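Storage: The Case for the Open Bin
By Kamonchanok Thepsuriya

Tennis balls are awkward things to store indoors. They roll off shelves, collect lint and wedge themselves under radiators. The can they come in is the right shape and the wrong size for anyone who has kept the dead ones too, for the dog or the dryer.

Raed Hattar, who fits out hallways and closets at Ploltier, puts the problem down to lids. A lidded box asks for two hands, and the ball ends up on top of it. He uses plain plastic bins with a wide mouth and cut-through handles, one to a category, kept at knee height. 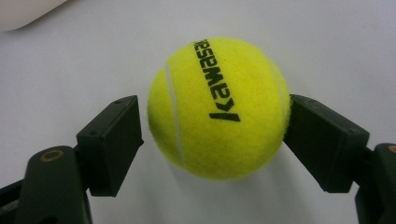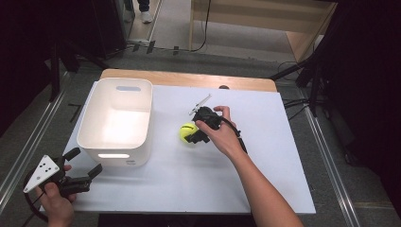
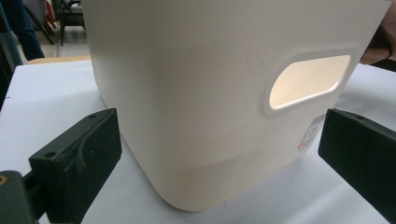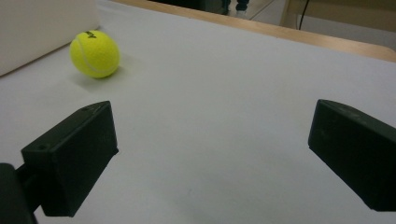 A tennis ball and a handled plastic bin on a white surface. The ball is printed "Kawasaki" (first picture).

Handles matter more than capacity. A slot through the wall gives a grip on a full bin and lets some air in, useful for felt that has been out on damp grass. Tapered walls nest when empty – check this in the store, as a thick rim can stop two bins short of each other.

Pale plastic shows dirt early. Court dust settles in the bottom corners, and rounded ones wipe clean with a cloth and dish soap. Peel the product label in the first week, before the adhesive hardens.

For a household that plays twice a week, Hattar allows one bin of roughly 400 cubic inches for balls in use. Retired balls go elsewhere. He sorts the shelf again in October, when the outdoor season ends, and anything that no longer bounces to hip height from a shoulder drop moves to the dog's bin.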